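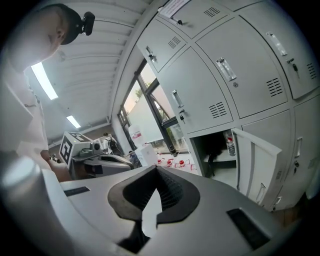

Workshop tips for a student robot club

A robot club needs a tidy workshop more than it needs an expensive one. I have helped the club in Tuston for six years, and most of our lost evenings were lost to small things: a missing screw, a flat battery, a key in somebody's jacket. Our tools live in metal lockers along one wall. The rule there is that the key stays in the lock while we work, and one locker may stand open with the drinking water in it. At the end of the evening Ritva Mustonen collects the keys on one ring and signs the notebook.

Ribbed lining in gripper jaws
Wash it with warm water and a drop of dish soap, then let it dry by itself overnight. Do not use alcohol on the soft kinds. We did this for one season and the ribs became hard and shiny, and the jaws dropped everything round. An old toothbrush reaches the bottom of the grooves very well.

Printed markers
If your robot carries a black-and-white marker for the camera, print it on matte paper. Glossy paper shines under the ceiling lights, and the camera loses the marker when the robot turns. Glue the paper with a glue stick, starting from the middle and pressing to the sides. A bubble under the paper is enough to spoil the reading. Keep two spare prints in a flat folder.

Light from the window
Frosted film on the lower glass helps a lot in summer. You put it on with water and a little soap, and you push the water out with a plastic card. Cut the film 2 mm smaller than the glass on every side, or the corners will lift. Before we had film we used baking paper and tape, which worked until somebody opened the window.

Cables
Tie them with hook-and-loop strips. Plastic ties must be cut each time, and sooner or later a student cuts the cable also. Leave a loose loop at every joint that moves. Viorica Moldovan marks both ends of each cable with the same color of nail polish, and this is the best idea we took from the Privcombe club.

Small parts
Bottle caps are good for sorting screws while a robot is open. Put the caps on a baking tray in the order you remove the screws. When the tray is full, stop and take a photo with your phone before you continue. For practice with a gripper, caps and clothes clips are also fine, and they cost nothing if families save them.

Batteries
Charge them on a ceramic tile, away from paper, and never when the room is empty. Write the date of first use on the battery with a paint marker. A normal marker rubs off in a few weeks.

Before a competition
Pack the evening before. Our list for Kinnunen has 17 lines and hangs inside the cupboard door. The tape and the scissors are on it twice.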